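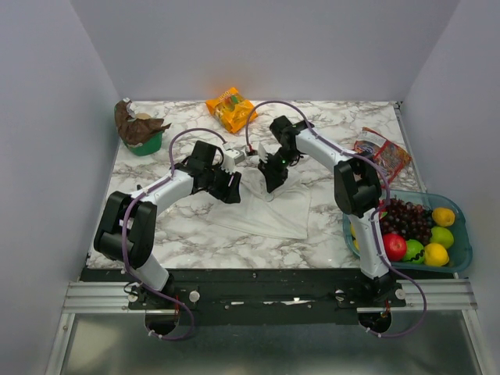

Last modified: Saturday, December 7, 2024

3.2 Flattening before the fold

We treat a cloth as ready to fold when its outline is close to a rectangle.

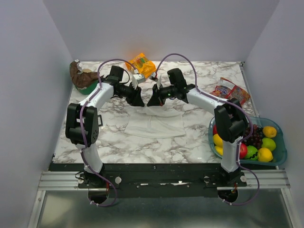 Folding errors in the Hadgu set mostly begin as creases left in the middle. The cloth in Figure 2 has one, raised and running down its center, with more wrinkling along the upper edge. Some 27 cloths were scored.
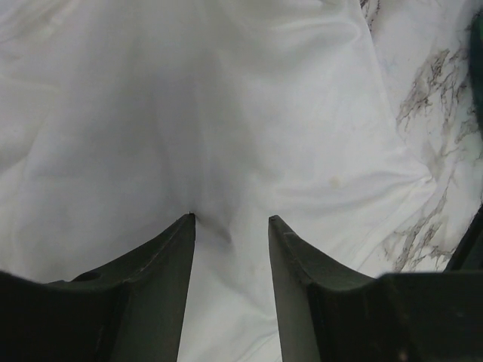
Does thin fabric need pressing first? Smoothing by hand is enough for a half fold.

We use cookies. Accept

2 shares

Comments (2)
Yeshi Tamiru: Was Zokik cotton included?
pliltilis: Useful, thanks.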